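Laptop sleeve: how snug is too snug?

Everyday Carry > Bags and Cases > Sleeves

narnton_nights
OK so I finally gave up on carrying my laptop loose in a backpack (I know, I know) and bought a soft black sleeve from Ustero. It's the plain kind, no handle, no outside pocket. I like the feel of it a lot, but getting the laptop in is a two-hand wrestling match every single time. One hand holds the opening, the other shoves, and then the corner catches and I start over.

I've had it 2 weeks. Does this stuff stretch, or did I buy the wrong size? The listing said it fits mine, for whatever that's worth. I paid 24 bucks so it's not a tragedy either way, but the return window closes soon and I'd like to make up my mind.

Laptop lying shut, partly on top of the sleeve:

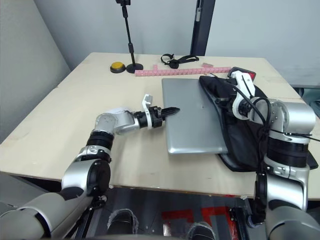 kidlow77 thinks you should send it back. If it fights you after two weeks it'll fight you forever. Soft sleeves loosen up a little at the opening and hardly at all at the corners, and the corners are where you're stuck. Get one size up and be happy.

Signed, kidlow77 (yes I talk about myself like this, my kids hate it too)

papercliphoarder
Disagree with kidlow77! Mine was a total pain for the first month and now it slides in like a letter in an envelope. What I did was leave a couple of magazines in there along with the laptop overnight. A loose sleeve is worse in my opinion, the laptop bangs around inside it and you may as well use a pillowcase.

kidlow77
Magazines AND the laptop? Please don't do that, you're pressing on the lid all night. If you have to stretch it, take the laptop out and use a hardcover book.

papercliphoarder
Fair, I guess. Mine survived, but OK, a book.

narnton_nights
The book sounds safer, I'll try that tonight. Are you guys putting it in hinge first or opening first? I've been going hinge first and I'm wondering if that's half my problem.

tallmugclub
Hinge first, always. Lay the sleeve flat on a table, pinch the top edge and lift it, then push the laptop in with your other palm. Doing it in the air or on your knee is asking for trouble. I used to do it standing on the train platform and I dropped mine once. Once was enough.

Also, what are you doing with the charger? I had a sleeve I loved and then ended up carrying the rest of my junk in a grocery bag.

narnton_nights
Flat on the table does help, I tried it just now and got it in on the second push. Still not what I'd call easy!

The rest of my junk is my other headache. The charger goes in a side pocket of the backpack and it's fine there, but I refuse to use a trackpad for a whole day, so the mouse has to come along too. It's a pale, rounded one with a ribbed scroll wheel, and it fattens out toward the back, so there's no way it shares a sleeve with a laptop.
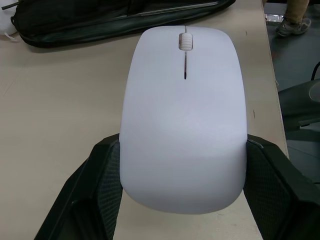
My commute is 20 minutes of standing up with the bag squashed against strangers, so anything at the bottom gets crushed. I've been wrapping the mouse in a sock, which works, except I keep losing track of which socks are mouse socks. A matte white top like that one picks up every smudge in my bag, too, so going without any cover is out. Has anyone tried one of those little zip pouches? Mansour has one that looks big enough, but I don't want to spend another 24 on something a sock can do.

kidlow77
Sunglasses case. The hard kind. You probably own three.

tallmugclub
Hard case takes up too much room in a small backpack. I'm team sock. Buy one loud pair and retire them from foot duty.

papercliphoarder
I use the Mansour pouch and it's good, the zipper is a little stiff. I wouldn't pay full price, they drop it every December.

narnton_nights
Found a sunglasses case in the hall closet and the mouse fits if I put it in sideways. Book is in the sleeve as of 9 pm. I'll post in the morning and say if it did anything.

narnton_nights
Morning! It's a bit better at the opening, and the corner still catches. I'm going to give it one more night with a thicker book before I print the return label.

kidlow77
Print the label.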